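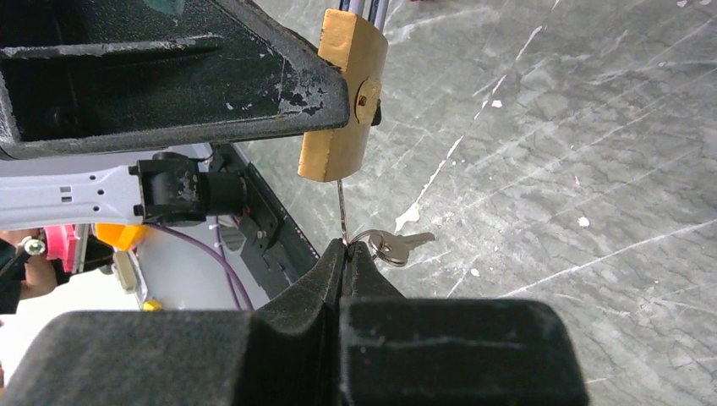
Brass padlock with a thin silver wire

Ticket 348: Skudero pendant light flickers on low
Opened by Siu-fong Yang, Mon 25 March

Hello again, and thank you for being so patient with me! We put the Skudero over our dining table back in September and we truly love it, but when I turn the dimmer down for a late supper it starts to flutter, like a candle in a draft. At full brightness it behaves beautifully.
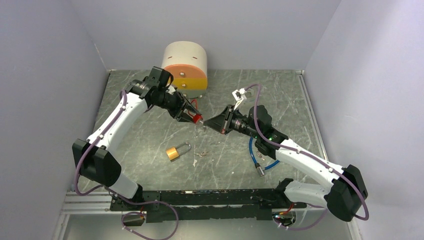

I did try what your help page suggests. I switched off the breaker, let it sit for 5 minutes, and my brother-in-law tightened the wires in the canopy. No change, I'm afraid — the flutter was back by dessert.

Reply from Spyros Golob, Nundmont Lighting Support

Hi Siu-fong, what a lovely, clear write-up! Could you tell me which dimmer you have on the wall, and whether all 6 bulbs are the ones from the box?
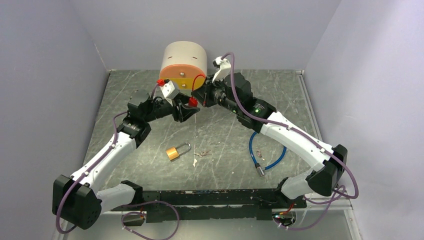

Siu-fong Yang: Same bulbs, yes. The dimmer says Dostimico and it came with the house, so it could be pretty old.
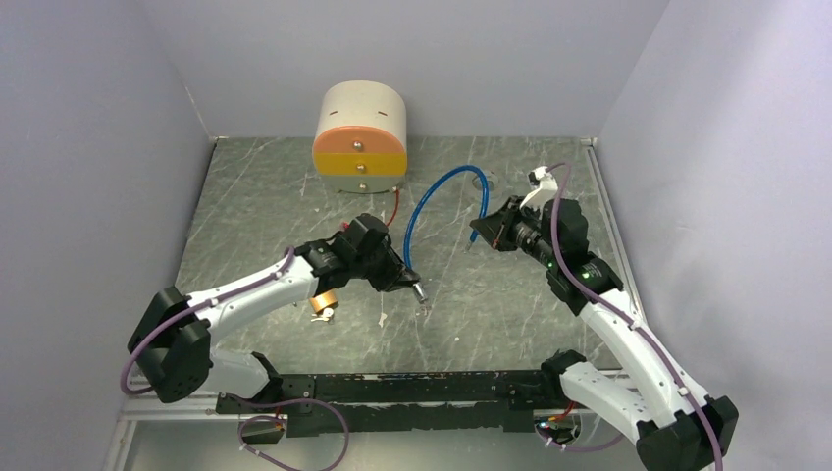 Spyros Golob: That older Dostimico wants a bigger load than your bulbs give it. I'm mailing you a Hsu dimmer, part 116, at no charge. Please have an electrician fit it, and I'll keep the ticket open until you've had a supper or two under it.

Status: waiting on customer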